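Tilico method

The Tilico method is a way of teaching a robot arm to work with parts that hang or swing, such as rods, hooks, rings and pull handles. It belongs to the family of methods called learning from demonstration, in which a person first performs the task and the robot later copies it. The method was developed at the Espinoza laboratory by Jovita Robles and Montserrat Tlapale, and it was first presented in a workshop report dated 7 October 2018. The name comes from the software that the two authors wrote for sorting their recordings.

Background

Most early work on robot grasping used objects that stand still on a flat surface. A cup or a box keeps its place until the gripper touches it, so the robot can look once, plan a path and close its fingers. A hanging part behaves differently. It may turn around its upper end when it is touched, and a small error at the fingers becomes a large change in the angle of the part. If the gripper pulls sideways, the joint at the top can jam or the part can slip out.

Robles had met this problem in her earlier study of cupboards and wardrobes, where many of the failed trials involved some loose fitting and not the door itself. She proposed that the robot should learn two things at the same time: where to hold the part, and in which directions the part is free to move. Tlapale added the idea that the second thing could be learned from the wrist camera alone, without a force sensor.

Description of the method

The method has three stages. In the first stage, called collection, a person guides the gripper by hand and takes hold of the part. The person then moves it gently in several directions, including directions in which it does not want to go. A small camera near the gripper records the whole movement. The authors called these short movements "questions", and each recording contains several of them.

In the second stage the recordings are divided into pieces. A piece begins when the fingers have closed and ends when they open again. For every piece the software compares the path of the wrist with the apparent movement of the fixed end of the part. When the two agree well with a simple turning movement, the piece is marked as free. When the fixed end seems to shift or shake, the piece is marked as blocked.

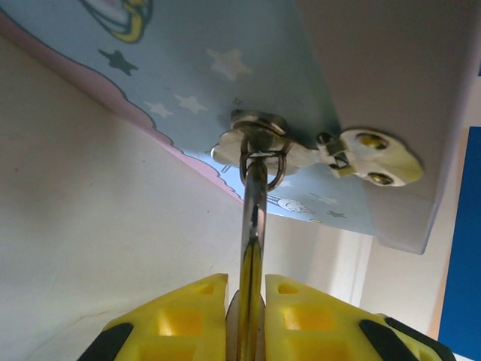
In the third stage a neural network is trained on the marked pieces. It receives one picture from the wrist and gives back a small map of directions, with a value for each. The controller follows the direction with the highest value, takes a new picture after a short step, and repeats. The steps are small by design — the authors found that long steps gave faster trials but more dropped parts.

The choice of a close view was much discussed. From the wrist, the upper end of a rod and the fitting that holds it can often be seen together with the fingertips, and this gives the network the geometry that it needs. The same view shows very little of the room. Robles and Tlapale regarded this as an advantage, for a network that cannot see the room cannot learn to depend on it.

Results

The first data set contained 3036 recordings, made in lived-in homes as well as in the laboratory. Furniture of many styles was included, among it children's furniture with printed surfaces. The authors wanted such surfaces in the data, as stars, clouds and other strong shapes can draw the attention of a network away from a plain metal part.

For testing, 26 fittings were kept aside and never shown in training. The robot completed the task in 89 per cent of the trials on these fittings. The remaining failures were mostly of two kinds. In the first kind the fingers closed too low on the part, so that a small turn of the wrist produced a wide swing. In the second kind a reflection on polished metal was taken for the edge of the rod. The colour of the surface behind the part had only a weak effect on the result.

A version without the blocked pieces was also tried. It performed clearly worse, and the authors took this as a sign that the wrong directions are as useful for learning as the right ones.

Criticism and later work

Guadalupe Zavala questioned whether the marks of the second stage can be trusted. She noted that a camera which moves with the wrist can make a fixed point seem to shift, and that a part could then be marked as blocked when it is free. In reply, Tlapale published a correction step that uses the background wall or the furniture edge as a reference. It removes many of the false marks, though it does not work well when the background is a smooth surface of one colour.

Jacinto Esquivel applied the method to a gripper with softer fingers. His version, named Pella, holds thin rods with less pressure and lets them turn a little between the pads. Jeanie Niven and her students at Jirkthorpe repeated the original experiment with their own arm and reached a lower rate of success, which they explained by a different mounting angle of the camera. Their recordings were joined to the original data set the following September.

The method has not been tested on chains or cords, and the authors state that it should not be expected to work on them without changes.

See also

Learning from demonstration
Visual servoing
Articulated object manipulation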